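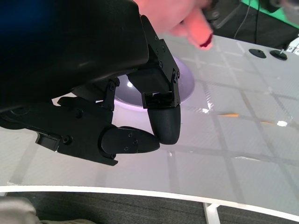 I said back in April that I would write up the Clastatik hand kit once I'd lived with it for a while, and then I kept finding excuses. It is now 5 January 2022, the holidays are over, the good cookies are gone, and I have run out of other things to do first. So pour yourself something, because I tend to go on a bit (my apologies to those of you who only came for the verdict, which is somewhere near the bottom).

The kit is sold as an add-on for arms you already have. I bought mine through Grateder, who were a pleasure to deal with, and it cost me 915 dollars with the cable set and the spare fingertips thrown in. That's a lot of money for a hobby, I know! But I had been saving for it, and I'd already burned through two cheaper hands that stripped their gears the first time I asked them to hold anything heavier than a sponge.

What I like best is how much of it you can get at with a plain screwdriver. The fingers are held together with ordinary little screws, the heads are out where you can reach them, and when I put a fingertip on crooked (I did this more than once) I had it off and back on before my coffee got cold. The printed guide runs to 11 pages and it is good, apart from one page in the middle where the drawing is upside down compared to the text. I lost most of an evening to that page. If you buy the kit, turn the guide around when you get to the cable routing and you'll be fine.

For practice I like light kitchen things, bowls and mugs mostly. A bowl is a lovely teacher. The rim is thin, it slides away if you come in too low, and it tells you right away if your two fingertips aren't meeting where you think they are. Mugs are easier once you decide to go for the handle or the body and stick with it - changing your mind halfway is how you end up chasing one across the table. 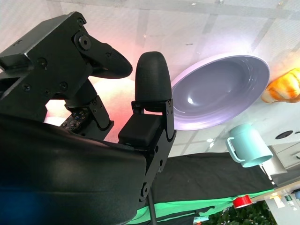
Do you need the Royer software to use the hand? The hand runs without it, using the free control program that comes with the kit, but you give up saved grips and have to set the closing force again each time you power up.

I did end up paying for Royer, which is 15 dollars a month, and I go back and forth on it. The saved grips are wonderful. I have one for rims, one for handles and one for soft things, and switching between them takes a single click. The calendar and the "progress badges" I could do without, and I wish there were a way to turn off the little chime. I wrote to them about the chime and got a very kind reply saying it was on their list.

Before this I had the Daris two-finger set, and a few of you have asked how they compare. The Daris is quieter and lighter, and for picking up blocks all day I'd still be happy with it. It never got along with anything curved, though, and its pads wore smooth on me. I've put 200 grips on the first pair of Clastatik pads and they still feel new under my thumb.

My complaints are small ones. The cable is stiffer than I'd like, the box had no bag for the leftover screws, and the spare fingertips aren't marked so you have to hold them up next to each other to tell which is which. I'd buy it again. Next up I want to try the longer finger brackets, if Grateder ever gets them back in stock, and I'll post the settings for my rim grip as soon as I've written them down somewhere other than the back of an envelope.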